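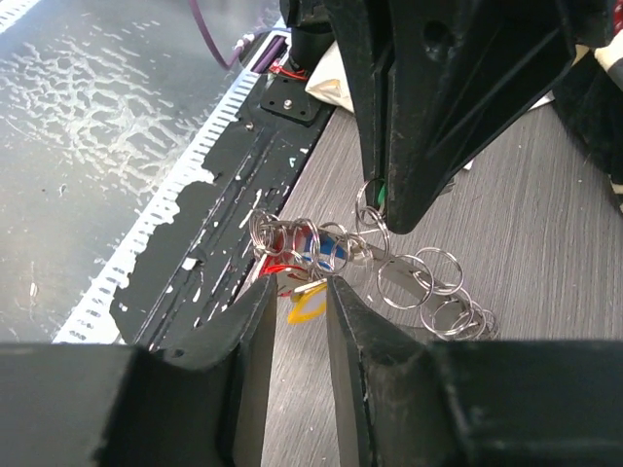
Nisbet bench automation list
Subject: Re: Second pair of arms, or have I lost my mind
From: Khang Trình
To: the list

Toshiko Onishi wrote:

> We have 3000 to spend before the year end and Vallcombe want it spent on
> "automation", in those words, with no further guidance. The job would be
> untangling and sorting key rings. They come back to us from the holiday
> lets in a carrier bag, all hooked through each other, tags every which
> way, and at the moment Natsumi does it with her thumbnails.
>
> I have a quote from Stokolitz for a pair of small arms, with grippers,
> cables and a rail to bolt them to. The quote is one line long. It comes in
> a little under the 3000, which made everyone here very cheerful.
>
> Before I sign it, is there anything I should be budgeting for that isn't
> on the quote? And is one arm enough? Itsuki thinks one arm is enough. He
> also thinks we could have it running by the following Wednesday.
>
> Toshiko

Toshiko,

Don't sign it yet. Put it in a drawer, ideally one Itsuki doesn't use.

I'll take the arm question first as it's the easy one. You want two. We argued about this at Sisex for a whole spring and I was on the wrong side of it, so I speak with the authority of a man who had to withdraw a purchase order. One arm picks up a heap of key rings very nicely and then you have a heap of key rings in the air. To get one ring away from its friends, something has to hold the rest of them. You do this with your other hand without noticing, and so when you write down the steps of the job you leave it out. Ask Natsumi to try it with one hand in her pocket and time her. Then show the timing to Vallcombe. It's the cheapest bit of evidence in the whole case and she may enjoy it more than the thumbnails.

Now the quote. A one-line quote is a lovely thing to receive and a horrible thing to budget from. Ask them to break it up, and then look for what isn't there. From our own books, in the order they annoyed me:

Fingers. The gripper fingers are printed plastic and you should think of them as stationery. They pick up scuffs from metal, from the table and from each other, and at some point you will want a different shape anyway, because a fingertip that suits a fat plastic tag is no use at all for getting hold of a thin split ring. We started out treating a set of fingers as part of the arm. They now have their own line, next to tape. If you have a printer, or a friend with a printer, budget for the filament and for a few evenings of the friend. If you haven't, get a price for spares on the same quote, while they still want your signature.

The bench. Stokolitz will sell you a rail. They will not sell you the thing the rail is bolted to, or the walls round it, or the surface the keys lie on. Ours is a grey wood-grain top with metal framing behind, and I can tell you that choosing the top took longer than choosing the arms. Shiny silver rings on a shiny surface is a miserable job for a camera. Buy something plain and dull. If it looks like the floor of a dentist's waiting room you're on the right lines.

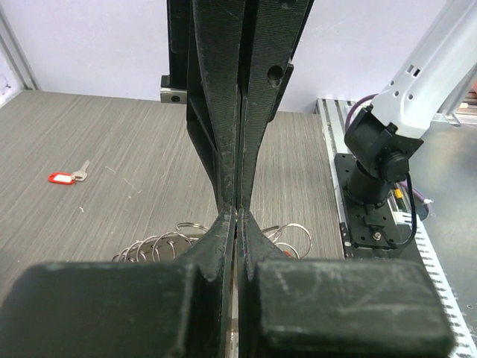
Red tag and key to the left, the pile of rings behind the fingers.

Cables. You'll have seen the purple one in that picture. Whatever colour yours turn out to be, buy spares and buy them longer than you think. An arm's reach on the data sheet is measured by somebody who wasn't trying to go round a corner with a cable hanging off it. We allow one full spare set per pair of arms, and I've stopped trying to defend that to Kazuhiro. Cable clips too. They cost next to nothing and for exactly that reason they never get ordered, and then the whole afternoon waits for a bag of clips.

Cameras and lights. Not on your quote, I'd bet. We look from the wrists and also from a fixed spot that takes in the whole table, and I wouldn't like to give either of them up. The wrist view is mostly gripper, so it's very good for seeing what the fingers are up to and rather poor for finding out where the rest of the keys have gone. The fixed view is the other way about. If the money will only stretch to one to begin with, start with the fixed one, leave a mounting for the others and put them in next year's request. Then allow for a decent lamp. Natural light is free but it moves.

The computer. It's always assumed that there's "a spare one somewhere". Find it before you sign. Switch it on. I'll leave it there.

Things to practise on. This gets laughed at every time, and I have had it struck out of a budget by a man holding a biscuit. You can't run the live keys through an arm that's still learning which way is up - or you can, but then you're the person ringing a family in the rain outside a cottage. Buy a bag of split rings, a bag of coloured tags and some dead keys from a locksmith, and tangle them properly. Put some soft, awkward things in the budget as well, because sooner or later a guest will hand the keys back attached to a furry pompom and you'll want to have met one. Cloth and cushions have been useful to us for that.
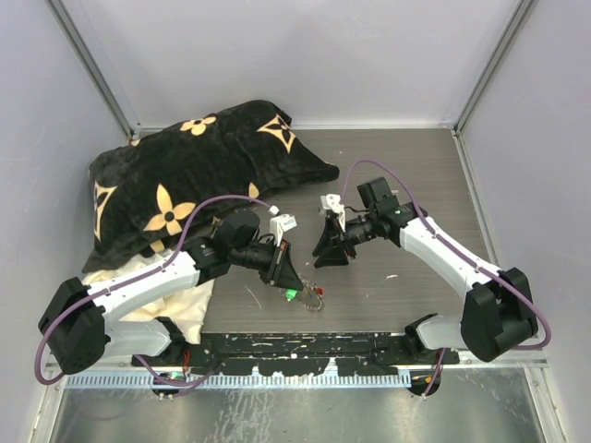
Both arms over the table, cushion and cloth behind the left one.

Space. The fixed view shows it better than I can describe it. Two arms on one rail don't look like much in the catalogue, but they come in from either side, the elbows stick out further than you'd expect, and you need to get your own arms in there too when something is dropped. Measure the bench with the elbows out. Then add room for a stool. Our first plan had the bench against the wall on the short side and I spent a good part of the winter reaching over the top of it like someone trying to get a cat out from behind a cooker.

People. The big one, and it's the one Vallcombe will say doesn't count because it's "already paid for". There are 52 weeks in the year and in most of them somebody will spend part of a day on this bench: changing fingers, moving a camera back to where it was, picking a tag out from behind the rail. Put a name against it and put the hours in the plan even if they come out at nil pounds. If there's no name, it will be yours. We left the name off. It was mine.

On timing, I'd tell Itsuki kindly that he can have it out of the box by the following Wednesday. For doing anything you'd leave unattended, plan on 12 months and be pleasantly surprised if it's less. What I would do is split the request in two. The first part is arms, bench, one camera and a lamp, practice stuff and spares, with the aim of lifting one ring clear of a small tangle and putting it down somewhere you chose beforehand. The second part is everything to do with sorting by tag colour, feeding the bags in, and so on. Don't let anyone put the second part's savings in the first part's business case. They'll try. It will be in a table with shading.

As to the 3000: if the arms alone come in "a little under", as you say, then you haven't got enough money for the project, and it's far better to find that out in January than with a rail on the floor and no bench. I see three ways out. Ask Stokolitz whether they do the arms as kits and put them together yourselves, which is a dull week but a cheap one. Or ask Vallcombe whether the bench and computer can come out of the furniture budget, where in my experience nobody is looking very hard. Or spend the money on the bench, camera, lamp and practice keys now, and buy the arms next year. The third is the one I'd pick. It's also the one that has never been approved anywhere, as you can't invite people round to look at a bench.

Get the warranty wording as well, before you sign. Ask in plain terms whether replacing the fingers with your own counts as tampering. Ours took a while to answer and then answered a different question.

Kazuhiro Hirose keeps our parts list and is a good deal more careful with it than I am. He's on this list, he'll see this, and I've just volunteered him to send it to you. It has columns for what we paid and what we should have asked. The second column is the longer one.

One small thing while I remember. If the rail you get is a bare black one, decide what colour you want the bench round it before you bolt it down. White paint gets onto a black rail and it stays there.

Best of luck, and let the list know what Natsumi's one-handed time was.

Khang

PS. For the automation wording, we wrote "handling equipment for returned keys" on ours and had no questions at all. The year before, somebody had put "robots" and we had to give a talk.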